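Dendulano Two-Arm Tabletop Station
Equipment and budget planning

The Dendulano station is supplied by Ketilsson to laboratories and training centers that handle soft or irregular goods. It is sold as a complete station or as an arm package for an existing table.
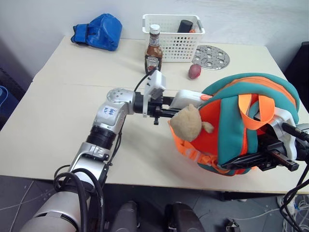
Photo: Rūta Vasiliauskas / Ketilsson

Bags with straps and attached items, such as a backpack with a plush toy on the front, generally require both arms. Buyers planning for this work should budget for the full station. The single-arm Jola package may be considered for rigid goods only.

Planning figures
Floor space: 2,000 mm by 2,000 mm
Table height: 766 mm
Annual service plan: $1,226 per station
Initial training: 3 days, on site

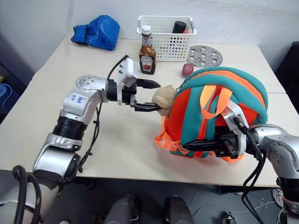 Gripper fingers are treated as wear parts and are not covered by the service plan. Institutions are advised to enter them as a separate budget line, together with cables and any replacement test objects. The Justow spare parts kit may be added to the original order or purchased later at the same price.

Written quotations remain valid through the end of March. Requests should state the intended goods, the available floor space and the preferred delivery month.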